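The Sponge Question, Settled for Now
Owusu House Residents' Newsletter, January 21, 2023 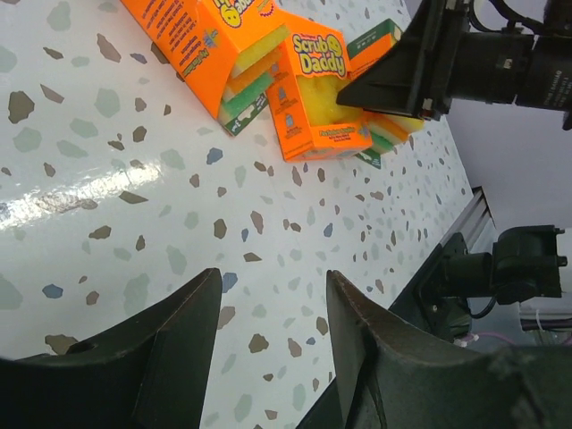
WHAT'S GOING UNDER THE SINK

Readers of the August issue will remember the washing-up survey, which drew 19 replies and one drawing. The kitchen on the Cadau side has since gone over to Scrub Daddy, in the orange boxes, and both camps have been catered for. Traditionalists may have the round yellow one with the texture. Those who like a sponge to look like a slice of cake may have the striped sort.

The old green scourers from under the Wamby stairs have been retired. We had 40 of them at one point and they seemed to breed.

A few requests, none of them new. Please finish one box before opening the next. Sponges live in the dish by the taps and do not go home in handbags. Anything used on the oven or the bicycles is not to be put back with the others, however well you say you rinsed it.

The kitty stands at £72, less whatever we still owe for bin bags. Contributions in the Gumby tin, please, and could whoever keeps leaving foreign coins in it take a holiday and spend them.

Next kitchen clean is at 8 on the last Tuesday of the month. There will be biscuits, until there aren't.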